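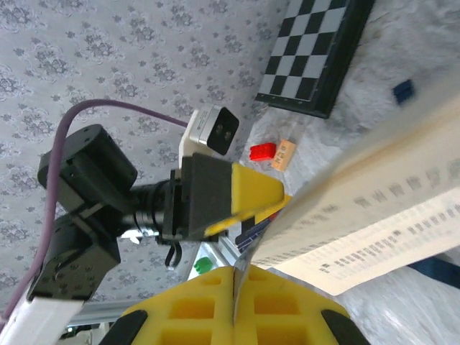
Go in the morning and don't stop for tea first, Rosalie Hofstetter had told me, because once the families arrive you can't get near the games and you'll end up reading labels over people's shoulders. I did stop for tea first (I'd been on the bus from Cuvmont for ages and there was a hatch with the shutter up, what was I supposed to do?) and she was right, there was already a knot of people round the games end when I got in.

So, the Skallent open day at Curnasham! I've been meaning to go for years and always had something on. If you haven't come across it, Skallent is a collection of children's everyday things. School things, mostly, plus games and books and bits of bedroom. They've got 3,854 items on the register at the moment and most of the year they're in boxes and you have to write in if you want to look at anything. On open day they get a good lot of it out, put it on whatever surface they've got, and let you wander about. It cost me £2 to get in and that included a leaflet with a plan on the back, which I lost straight away.

I'd half imagined glass cases. It's much more homely. There's a grey and white wallpaper at the games end with little flowers and leaves all over it, very like the one in my gran's back bedroom except hers had gone yellow by the time I knew it, and a white fluffy covering with things laid out on it. The chessboard is a black and white one in a dark frame, and near it there were small blocks in different colours. I liked the red one sitting up against the tan one. The tan one has some printing on it, very faint, and I got down to its level and squinted and still couldn't tell you what it says. A man next to me thought it was a maker's mark. His daughter thought it was a secret. I'm with her.

Then there are the sheets, long white printed ones with rows and rows of small text and numbers. I do love a list, but those are hard going without your reading glasses, so I let them be and went back to looking at the blocks.

I was taught chess by an uncle who never once let me win, so boards make me a bit twitchy. Estrella Alvarado was on duty at that end and she got chatting to me about what gets donated. Chess and draughts by the bucketload, apparently. Jigsaws, which they've had to start turning down unless somebody swears blind all the pieces are there. What they're short of is the made-up stuff, the games children cobble together out of a few blocks and a bit of paper, and of course those never survive because whoever's hoovering throws them out. She asked if I had anything like that and I had to confess that I'm the one who hoovers.

The bags

This was the bit I'd come for. I did thirteen years in a school office before I packed it in, and you would not believe how much of that was bags. Lost bags, swapped bags, bags with a banana in the bottom from before half term. I reckon I could write a book about the front pocket alone. So a whole stretch of the open day given over to school bags, well, I was in heaven, and my friend Karla, who'd sensibly come by car, had to come and fetch me away from it twice. 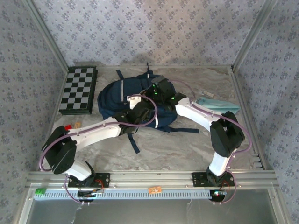 The navy backpack, laid out flat, with its pale grey reflective strip.

It's such an ordinary bag, that one. I must have handed hundreds of them back over the counter. Dark navy, rounded at one end, straps going off at angles the way they do the second you put one down, and the long one trailing away across the marble pattern. I stood there thinking about all the children who only ever use one strap and the parents who've spent good money on two.

The reflective strip got people talking more than anything else. There was quite a discussion going when I joined it. One woman remembered being made to wear a sort of orange sash on dark mornings and being mortified, and an older chap said at his school they'd had armbands which everyone took off the moment they were round the corner. You can't take the strip off a backpack, that's the beauty of it. I remember when they first started turning up on bags at our school and the little ones used to go into the stationery cupboard with a torch to see them light up. We lost a lot of glue sticks that term.

They ran a packing session in the early afternoon as well, with a pile of things on a side table and a bag each. Tumaini Lyimo led it and was very good, cheerful and quick, and he'd clearly had to pack for several children himself. Heavy books against your back. Lunch on top, upright, and if you have a drink that you don't trust then put it in the outside pocket and never, ever in with the reading book. Pencil case down the side. He had us pack, tip everything out and do it again with a pair of trainers added, and I'm sorry to say mine wouldn't shut the second time. I blame the trainers, they were enormous.

What I hadn't thought about is that he also wants you to unpack. Every night, the lot, out onto the floor! I said that in my experience nothing comes out of a school bag between September and Christmas, and there was a lot of nodding. He said that was exactly how they'd come by some of their best items. One bag had been given to them with the whole contents still in it, letters home and all, and they'd logged every single piece of it. I'd have liked to see that laid out, but it's one of the things that stays boxed.

A small grumble here. There was nowhere to sit at all on the bags side. I'm not ancient but I'd been up since six and by then my feet were telling me about it. There was one chair by the door and it had somebody's cardigan on it all day. If anyone from Skallent reads this, a bench would be lovely.

The books

We had our sandwiches outside on the wall and went back in for the books, which I'd expected to whizz through, and we were in there longer than anywhere else. It isn't arranged by age or date or anything like that. The theme this year was "Read Somewhere Else", so it was children's books in all sorts of languages, the sort of thing a child might have had in their bag in another country on the same morning that ours had theirs.

You were allowed to pick them up, too, which pleased me no end. A book you can't pick up is just a rectangle. Léonie Langlois was looking after them and she'd put little cards out with what she could manage by way of translation, and where she didn't know she'd left a pencil and asked visitors to fill it in. By the time we got there somebody had filled in two of the Portuguese ones and corrected the third.

My favourite was a bright yellow Chinese paperback. I can't read a word of it, but the title is 装在口袋里的爸爸 in big fat rounded letters that look as though someone drew them by hand and had a nice time doing it, and the very last one finishes in a great long tail swooping off to the right. Léonie said it comes out more or less as "Dad in a Pocket". Well, I was sold. The smaller print says it's a classic that's been selling well for nearly twenty years, and there's the name of the series over that, 小布老虎丛书, which has a tiger in it, she told me, a cloth one.

The boy on the front is in a pale blue shirt with orange at the cuffs and an orange belt, and there's a tiny figure printed on his shirt with its arms flung out. He's got a blue box clutched in front of him with two brown prongs poking out of the top. Karla said plug. I said no, posts on a lid. We went round and round on this and Léonie wouldn't be drawn, she just said we could always learn Chinese and find out.
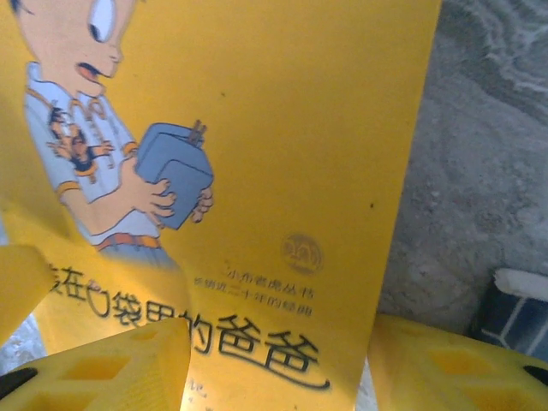 Getting there, and the tea

Curnasham is easy enough from the north but a bit of a trail from our side. The 24 bus goes from Cuvmont and drops you at the bottom of the lane, then it's a walk uphill with no pavement for the last stretch, so stout shoes if it's been raining. Karla parked in the field and got out again with no bother. There's a sign for the field but it's behind a hedge, so you'll drive past it once, everybody does.

The tea came from the Villalobos bakery in the village and I'd like to put in a word for the cheese scones, which were huge, and the lemon thing, whatever it was, which had gone by the time I went back for a second piece. Proper mugs. They only took cash in August when Rosalie went to the preview evening but they had a card machine this time.

Toilets are round the side. Clean, one of them had a very stiff lock.

Would I go again? Yes, and I'd take my nephew, who's seven and would have been all over the blocks. I'd go earlier, too, and I'd keep hold of my leaflet this time. Karla wants to go back for the books. I've also been up in the loft since I got home, and my old satchel's there, buckle missing, with a geography exercise book in it that has hardly any geography in it. I've written to Estrella to ask if they'd like it. I've left everything inside, exactly as it was, apart from the apple.

Posted 2018-09-03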